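Rulside Home & Hobby Help
Collecting and Display

Small gold-colored token with a maze-like design - how do I clean it and store it?

Posted by Fouzia Swati
62 views

I have a box of small things that came from my aunt's apartment, and I've been going through it a little at a time since June. Most of it was buttons and keys. One piece I'd like to keep out where people can see it is a round token close to the size of a coin. The face is gold-colored and shiny, with a raised rim. Inside the rim there is a pattern of gold bars with black grooves between them, the same on the left and the right. My brother Faisal thinks it is a Chinese character. I thought it was just a pattern.

I've been keeping it on a clear acrylic tray on a white table so I don't lose it.

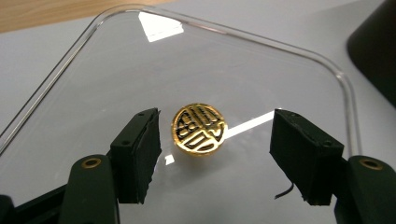

I have three things I'd like to know. Is it a character, and if so which one? Can I clean it without taking the black out of the grooves? And is an acrylic tray fine for keeping it long term, or does it need a case? I don't plan to sell it. I don't know what metal it is and it has no paperwork. A magnet from the refrigerator did not stick to it.

Aurelia Coman
Member, 680 posts

Your brother may well be right. Upright and level bars stacked in the middle with hooked pieces at the sides is how the shou character is often drawn when it is fitted into a circle. It stands for long life. You find it on bowls, buttons, furniture handles, jewelry and gift boxes, so the design alone won't tell you how old the token is or where it was made. If you want to compare, search for "round shou" and look at several versions, as the shape changes a lot from one maker to another.

On cleaning, do as little as possible. The black in the grooves could be paint, enamel or a dark finish on the metal, and I can't tell which from here. Metal polish can lift any of those, and if the gold is only plating it can go through that too, starting at the rim. What I do with mine:

Blow the dust off first so you aren't rubbing it in.

Wipe the face with a dry microfiber cloth, going lightly over the bars.

If there is still grease on it, dampen a cotton swab with plain water and one drop of dish soap. Try it on the back and check the swab for color. Stop if you see any.

Pat it dry right away. Don't leave it to soak.

No toothpaste, no baking soda, no vinegar. People suggest those on here every month.

The tray is fine for showing it. Acrylic scratches easily though, and a metal token pushed around on it will leave marks. Lift it straight up when you move it. I cut a circle of plain felt for under each piece and that took care of it. For storage I use the small Boro capsules with a foam ring. Measure across the token before you order, they come in steps and a loose one rattles.

Usman Soomro
Member, 68 posts

Use a lemon. Worked on my brass door handles.

Kausar Dhanial
Moderator, 3706 posts

Please don't use lemon on this one. Acid is used on bare brass and we don't know that this is bare anything.

Aurelia has covered most of it. I would add a few things about the table, as a small round piece on a hard top is easily knocked to the floor.

Keep the tray well back from the edge. A raised lip helps, but only if the token is lying flat inside it.

Wash the tray with soap and water only. Window cleaner with ammonia can leave acrylic cloudy.

Handle the token over something soft, such as a folded towel.

For checking the grooves, put it on plain white paper next to a window and turn it slowly. Light from the side brings out loose color better than a ceiling lamp does.
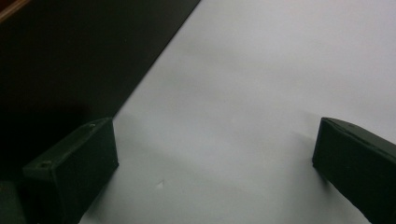 Reply from Fouzia Swati

Thank you both. I looked up the round shou and it is very close, only the loops at the bottom are a bit different on ours. I did the dry cloth and left it at that. The swab test on the back can wait until I have better light, probably tomorrow at 10 in the morning. Faisal is cutting felt. Does the color of the felt matter? I have dark green and red, and I've read that red can bleed.

Kausar Dhanial

Go with the green, and keep it dry either way.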